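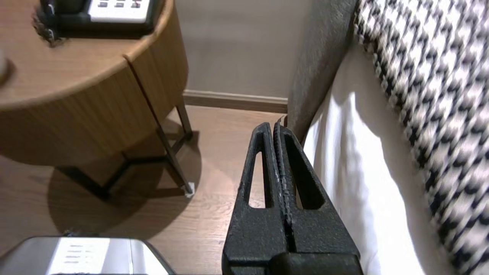 2 min read

Lovia to open second flooring showroom in Zatthorpe

ZATTHORPE, 2020-06-23 – Lovia, the family-run flooring retailer, opens its second showroom next month on the old Corkari site by the rail bridge. Doors at 9. Coffee on us.

The new store gives Lovia 400 square meters of display space, twice what the Gaete store has. Customers can walk on full-size sample floors instead of squinting at a square the size of a paperback. Shoes off if you like, most people do.

"We looked at the building in April, when everything was shut, and signed within the week," said Kristof Timmermans, owner of Lovia. "Bit of a gamble. But people were stuck at home staring at their floors and the phone kept ringing."

What's in the store:

Wood floors, light and dark, finished and unfinished. Cork in 82 colors and patterns. A small vinyl section at the back for kitchens and utility rooms. Trim, baseboard, underlay, glue. A cutting bench where staff will trim boards to length while you wait, weekdays only for now.

Bedrooms get a corner of there own. Timmermans says it is the room customers ask about most and the one where they make the most mistakes – wrong gap at the wall, heavy bed put back too soon, no felt under the legs. Staff will run short walk-in demos on laying boards up to the baseboard and finishing the edges. No booking needed but space is limited, six people per demo under current distancing rules. Masks available at the door.

Opening offer: the first 100 customers to place an order get free delivery within the Zatthorpe area. One per household. Not valid on clearance or orders already placed in Gaete.

The Gaete store stays open, same hours, same team. Two fitters move over to Zatthorpe and Lovia is hiring three more, plus a part-time post in the stockroom. Experience helpful for the fitting jobs, not for the stockroom. Apply in person or by post at either store.

Samples can be borrowed for up to a week with a small deposit. Home measuring visits start again the Monday after opening, evenings included. Old floor removal can be be quoted at the same visit.

A third location is under discussion for 2021. Nothing signed. Lovia will give details when there are some.

Parking is behind the building, enter from the bridge side. Loading bay kept clear for collections.

Press visits and photos before opening: ask for Kristof Timmermans at the Gaete store, mornings best.

ENDS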